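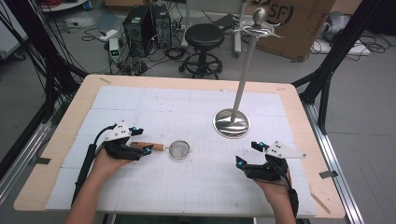
Sobre a Testham

Gostamos de coadores. Gostamos também de escumadeiras, de passadores, de raladores, de conchas e de quase tudo o que costuma viver amontoado na segunda gaveta da cozinha, mas foi por um coador que a Testham começou e é dele que falamos mais vezes (às vezes de mais, dizem-nos em casa).

Somos uma pequena loja e oficina de utensílios de cozinha. Escolhemos, experimentamos, vendemos e reparamos peças simples, daquelas que se usam todos os dias e em que só se repara quando falham: a rede que se solta do aro, o cabo que abana, o gancho curto que não chega à borda da panela. Temos neste momento 39 utensílios no catálogo. Podiam ser muitos mais, mas preferimos conhecer bem cada um deles.

Como começámos

A Yuk-lan Hsieh fazia caldos para fora, numa cozinha minúscula, e gastava coadores a uma velocidade assustadora. Um dia levou três ao Shuk-fan Chung, que reparava panelas e cafeteiras, e perguntou-lhe se aquilo tinha conserto. Dois tinham. Do terceiro aproveitou-se o cabo, que ainda está pendurado ao lado da porta da oficina. A conversa sobre malhas, aros e soldaduras durou a tarde inteira, e em fevereiro seguinte já havia uma bancada, uma prateleira e uma lista de clientes escrita num caderno de receitas.

Pouco depois juntou-se a nós a Sze-wing Tse, que trata da loja e das encomendas, e mais tarde a Huệ Mạch, que dá as aulas e escreve as fichas de cada peça. Hoje somos 5 na equipa, contando com o Yung-ching Lam, que trabalha na oficina e faz os melhores almoços da semana.

A mesa

Quase tudo na Testham se decide à volta de uma mesa. É ali que pousamos uma peça nova, que a comparamos com as que já temos e que discutimos se merece lugar no catálogo. Gostamos de trabalhar com espaço livre à volta de cada utensílio! Um coador sozinho numa superfície clara mostra logo se o aro está torto, se o cabo puxa para um lado ou se a rede tem uma malha mais aberta do que devia.

Depois vem a parte divertida, que é cozinhar. Passamos farinha, arroz, chá, molho de tomate com grainhas, caldo de ossos e, no caso dos coadores mais finos, leite de amêndoa, que é o teste mais ingrato de todos. Cada utensílio fica connosco 30 dias antes de ser posto à venda. Lavamo-lo à mão e na máquina, emprestamo-lo uns aos outros e anotamos as queixas. A Yuk-lan é canhota e já nos fez desistir de duas conchas com bico que tínhamos por excelentes.

O que fazemos

Loja. Coadores de malha fina, média e larga, passadores, escumadeiras, conchas, varas de arames e raladores. Em cada ficha indicamos o diâmetro, o peso, o tipo de malha e para que costumamos usar a peça lá em casa.

Oficina. Apertamos cabos, endireitamos aros e substituímos redes, quer o utensílio tenha sido comprado aqui ou não. O orçamento é gratuito e, quando o arranjo não compensa, dizemos. Os consertos mais simples ficam prontos em cerca de 24 horas. Para redes novas é preciso mais algum tempo, pois são cortadas à medida.

Aulas. A Huệ junta pequenos grupos à volta da mesa para cozinhar com poucas ferramentas. As mais procuradas são a dos caldos claros e a dos purés e cremes, mas há também uma de manutenção em que cada pessoa traz os seus utensílios cansados e sai a saber tratar deles. Apareça com o coador da avó, a sério, adoramos vê-los!

De onde vêm as peças

Trabalhamos com fabricantes pequenos, com quem falamos diretamente. A Vasseur faz-nos os aros e as redes da linha fina; a Pasley fornece os cabos e teve a paciência de alterar o gancho de apoio quatro vezes, até assentar bem tanto numa tigela como num tacho alto. O resultado chama-se Stara e é o primeiro coador desenhado por nós do princípio ao fim. Temos um carinho enorme por ele. As redes e os cabos da Stara vendem-se em separado, para quem prefere fazer a troca em casa.

Visite-nos

A loja e a oficina partilham a mesma porta, por isso é normal sermos interrompidos a meio de um conserto, e não nos importamos nada. Pode pegar nas peças, pesá-las na mão, perguntar. Se tem dúvidas sobre a malha certa para o que cozinha, escreva-nos a contar o que costuma fazer e que panelas usa; quem responde é a Sze-wing. Para reparações, mande uma fotografia do cabo e outra da união com o aro, e diga-nos há quanto tempo tem a peça.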